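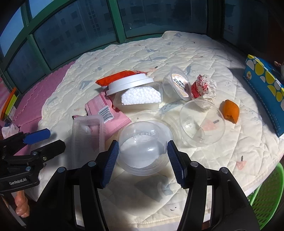
The last ten percent of tidying up

Filed under: Opinion / Home & Work

Every August or so, somebody announces that household robots are nearly ready. I have been reading these announcements for long enough to have a drawer of them, and what they have in common is the demo. A cup goes from a counter to a sink. A towel gets folded in half, then in half again. The cup is usually a nice solid color and the towel has been ironed.

My own test is duller. Take a bed with the leftovers of a snack on it: clear lids, clear bowls, wrappers, a balled-up tissue, a piece of orange peel. Ask the machine to clear it. A ten-year-old can do this while complaining.

Start with the clear plastic. A camera looking at a transparent lid on a printed quilt mostly sees the quilt, little birds and all. Then one round container overlaps another, and the machine has to decide whether that is one thing or two before it closes its fingers. Press too hard on thin plastic and it buckles. Press too lightly and it slides away across the padding, which gives under everything anyway.

And suppose the grip is solved. Two ribbed fingertips can pinch a lid by its rim, I'll grant that. What should happen to it next? The peel goes in one bin and the tray in another, at least in my building. The tissue box stays. The crumpled tissue on the far side probably goes, unless somebody is saving it, and people do save the strangest things.

Last spring I sat through a presentation by a company called Plitero, whose arm had been tried on 459 household objects. The slide said it picked up nearly all of them. I asked how many were see-through and was told the list would be sent to me. It hasn't been. Folla, a rival, quotes 3,731 hours of practice, and I have no reason to doubt the hours. I would just like to know what was on the table.

The shop floor is supposed to be the easy case, and for some jobs it is. Kermani, a packing outfit I visited, has a machine that puts jars in cartons all day and does it well. The returns bench ten steps away, where boxes arrive torn and half empty, is still worked by hand. The manager wasn't embarrassed about it – he said he'd buy a robot for that bench the week one could keep up.

I would too, for the bed. Aren wants 220 a month for its home helper, and for that money I expect the wrappers gone and the book left alone. Until I see it done in a stranger's bedroom, I'll keep a trash bag by the door.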